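Handling Lab, Handout 4: The Tullari Two-Arm Bench Kit
Sistusska Technical College, robotics short course, September intake 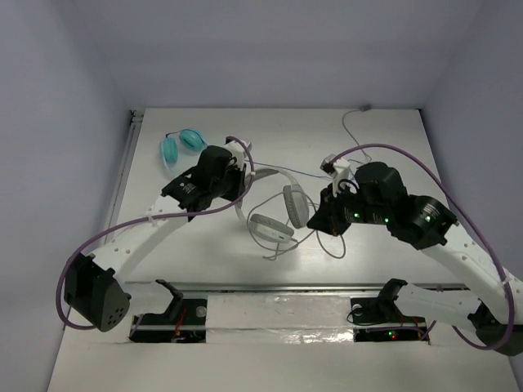

Fig. 1. Tullari arms working around a pair of grey over-ear headphones. A teal pair lies further back.

This week we look at the Tullari as a product someone might buy. Read the notes before the session and bring your copy of the Vososley price sheet.

What is on offer
The basic kit is two arms, two grippers and the software licence, priced at £3064. The enclosure is extra at £307. Vososley also sells a support plan for £93 a month. The Zou kit, which we cover next week, costs £2000 but has one arm, so compare the two with care.

Points to note from Fig. 1
The purple cables run outside the arms and are held to the forearms with white ties. Outside cabling is easy to inspect and replace. It can also snag, and the loop at the elbow needs free space when the arm folds.
Each gripper carries a small grey module on a white bracket. Allow for the extra height when planning a reach under a shelf or lid.

Why headphones
A headband is curved, ear cups tilt, and a thin cable tangles around both. A rigid block tells a buyer very little by comparison. Ask any supplier for a trial with cables attached.

Questions to put to a supplier
Which spare parts are held in this country?
Is training included, and for how many staff?
Can the grippers be changed without recalibrating?
What does the support plan leave out?

Task
Work out the first-year cost of the Tullari with enclosure and twelve months of support. Then write half a page on whether a small returns department should choose it over the Zou. Hand in by Sunday.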